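May, Barnia bench notes, started 7:40 a.m. with bad coffee

Sourdough crock glaze, round 2. The Quiambao recipe calls for the ash to be washed until the water runs clear. It never runs clear. I gave up at the fourth bucket and called it "clear enough," a unit I expect to see adopted widely.

Batch is 1,000 g dry. Sieved once at 50 mesh to get the twigs out, then again finer, swearing. Ash from the oak pile only this time. Last time somebody's fence got in there and we had a green that looked like a hospital.

No firing curve to paste in here. Copied the ramp by hand from the card taped to the kiln lid.
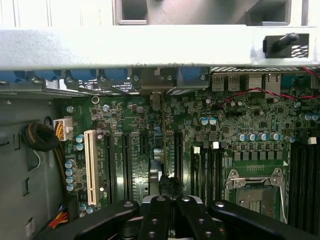 Tower with the side off. USB and network ports at the right.

Tiles: dipped for a count of three, bottoms waxed, numbered in iron oxide with my terrible sevens. Tile 114 ran last round and glued itself to the shelf, where it remains as a kind of monument. Put cookies under everything this time, including the ones I was sure about. I was sure about 114.

Viscosity felt like thin cream. Added a pinch of Epsom salts, then it felt like yogurt, then I added water and it felt like thin cream again. Net result, one pinch of Epsom salts.

The Endutura clay shrinks more than the label claims, or my ruler is an optimist. Should probably switch the test tiles to Irier, but we have a whole pallet of the other stuff and it isn't going to eat itself.

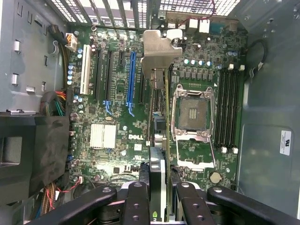 Angelica Yap wrote in the margin that the ash wants another two washes at least, and that the pinholes from last round are soluble junk boiling off, so please stop blaming the clay.

Fine. Washed a second portion properly, six buckets, hands like a lizard. Labeled it B. Half the tiles get A, half get B, and if they come out the same I will be unbearable.

Jerome Mercado wants a soak at the top. I want to go home before dark. Compromise is a short soak and me complaining.

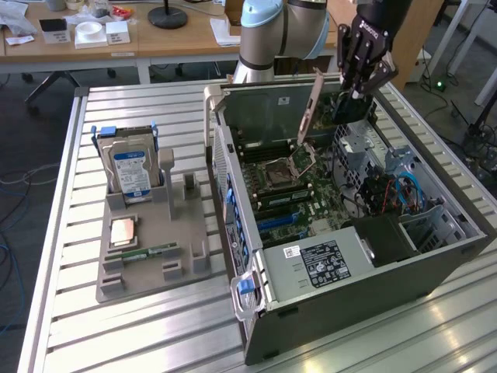

Loaded B on the upper shelf, A below, cones front and back. Left a gap by the thermocouple. Peephole plug is cracked again, wadded some fiber in behind it.

To do: order wax. Chisel off 114. Find out who has the good sieve.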